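Toy Kitchen Pick and Place – Term Project Report
Robotics Elective, Group 4
Group: Kai Kröger (code, logging), me (gripper, table setup, this report)
Supervisor: Volker Stöcker

What we were meant to do

Get an arm to move toy food and dishes around a play kitchen table when given a short written instruction. Things like "put the banana on the plate". Original plan was to have the arm learn from demonstrations we drove ourselves, then run on its own at the end of term. We got most of the way. Oven tasks are not finished, see further down.

The other group (Teuber) did drawers and cupboards. We shared the arm with them, mornings theirs, afternoons ours, which sounds fair until their stuff runs over.

Setup

Arm is the department one, everyone calls it Munberg, no idea why. Two-finger gripper. One camera looking straight down on the table. We had a second camera off to the side in the first weeks but the mount kept drooping and every time it drooped the old data was no good with the new data, so we dropped it and stuck to the overhead.

Control by a hand controller for the demos. Kai wrote the recorder, named Zarer in the repo, saves joint positions, gripper state and camera frames together. First version saved the timestamps from two different clocks. Lost a whole afternoon of recordings to that. Fixed in October.

Speed limit on the arm set to 200 mm per second for all demos. Volker wanted it slower, we showed him the logs and he let us keep it.

Collecting demonstrations

Target was 600 demos. We finished with 692 recorded, and threw out 50 (dropped objects, wrong instruction typed in, one where the controller battery died halfway). So 642 used for training.

How we ran it:
Shuffle the objects on the table.
Type the instruction.
Drive the arm, do the task, go back to the start pose.
Press save or press bin.

The shuffle matters more than we thought. In the early ones we were lazy and put everything back in pretty much the same spot, and the model learned the spot. Moved the plate across the table and the arm went to where the plate used to be. Embarrassing in front of Volker. After that we swapped roles, one person shuffles and the other drives, so the driver can't set it up nice for themselves.

Also be strict about wording. I was typing "capsicum" and Kai was typing "pepper" for the same thing for two weeks. Cleaned up by hand in the end, took ages.

Gripper fingers

Standard fingers are flat and hard and they were fine on cups, rubbish on anything round. Fruit just squirted out. We tried:

Foam tape. Good grip, tore after a day.
Bike inner tube stretched over the finger. Better. Smells.
Printed fingers with a shallow V and inner tube glued on. Kept these.

The V fingers are wider so they don't fit down inside small bowls very well. Trade-off, we took it. Anything sitting in a bowl has to be picked with the fingers lined up along the bowl and coming straight down, and we only had enough demos of that near the end.

Force was set by motor current. Too high and it pinches soft food flat and then the food sticks to the rubber and won't let go. We turned it down twice.

Training

Ran on the lab machine overnight using the Vultine scripts from last year's group, with changes. Small images, cropped to the table. Three runs that counted. Run one was the one that memorised positions. Run two was better but the arm stopped and hovered before grasping, sometimes for ages. Kai worked out this was us – we hesitate before closing the gripper when driving, and it copied the hesitation. We cut the dead time out of the recordings and run three mostly stopped doing it.

Results

We didn't get time for a proper scored test on all tasks so what follows is from our notes. Not as tidy as it should be.

Fruit to plate: reliable. Best task by far.
Cup moves: good when the handle is turned away, patchy otherwise. It tries to grab the handle and the V fingers don't like it.
Bottles: okay standing up. Lying down it often grabs the cap end and drags.
Spatula: poor. Thin and flat, needs to be picked up by the handle and it doesnt always find the handle.
Oven: not working on its own. Can be done by driving.

Problems and what we'd change

Light. The afternoon sun comes across the table and the white top blows out. We ended up with the blinds down and lamps on all the time. Should of done that from day one.

Pale objects on a white table are hard for the camera. We'd go for a darker top, or at least tape down a mat.

Sharing the arm. Someone has to write down the calibration when they change it. Someone did not, and we had an offset of a finger width for two days before we noticed.

More demos of the hard things and fewer of the easy ones. We did heaps of fruit because fruit is quick and it makes the count go up. Looking at the totals now it's pretty obvious.

Oven task, where it's up to

The oven is the part we'd hand on to next year's group. Opening is a long move, pulling on the handle and following the door through its arc without dragging the whole oven along, and our demos of it are all a bit different from each other. Kai thinks splitting it into open, load and close as separate instructions would help and I agree. Loading is the next headache. The blue door folds out to the left over the table, so the arm has to come in past it to get to the wire rack, and with the ketchup bottle, the banana and the bowl with the orange slice all on that side as well there isn't a lot of room to work in. We'd start the load demos with a nearly bare table and add the clutter back later. Code and recordings are on the group drive, ask Volker for access.

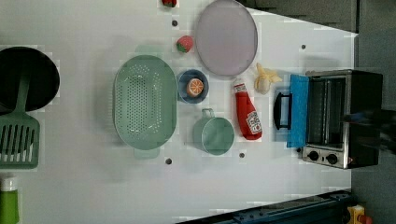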